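5/31/18

For nearly two months my evenings go to one question: should I stay with the two-finger gripper on my simulated arms, or change to full hands? I promised Hrvoje Babić that I would write down what I found, so he can stop asking me by phone.

First, my setup. I run everything in the simulator, two arms over one table, and I control them from a small program I call Odden. It is not a beautiful program. It reads the target positions, sends them to the arms and writes a log file, and when it crashes it at least closes the log properly. The gripper model is the one from Radulović. The hand model came to me from Živko Bošković, who built it for his own work and was kind enough to share the files.

The two-finger gripper was easy from the first day. I give it a position, an angle and a width, and it closes. For boxes and blocks I have very little to complain about. With round things I had more trouble, because if my position was wrong by a small amount, the object rolled away and I had to start the run again. I made 26 runs with the gripper on round objects before I was satisfied with the approach angle.

The hands are another story. Each finger must be told what to do, and in the beginning I told them badly. The thumb was the worst. It arrived too early and pushed the object out before the other four fingers were there. I fixed this with a delay on the thumb, which Rok Stojanovska suggested and which I did not believe in until I tried it. I also had to make the physics step shorter, to 2000 steps per second, or the fingers were shaking when they touched anything hard. My computer is now slow and loud, and my wife closes the door.

Since last week I use a kitchen table in the simulator, with a lemon in a blue tray and a steel pot behind it. The right hand does the reaching and the left one waits well off to the left, open.
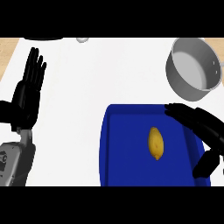

Is a hand worth the extra work if you only want to pick things up and put them down? For that alone I would keep the gripper, and I would think about hands when the task includes turning, or holding something by a handle.

I want to do handles next. In July I should have more free time, and Živko says he has a better thumb joint almost ready. Before that I must clean up the part of Odden that reads the finger angles, as it still mixes degrees and radians in one place and I keep forgetting where.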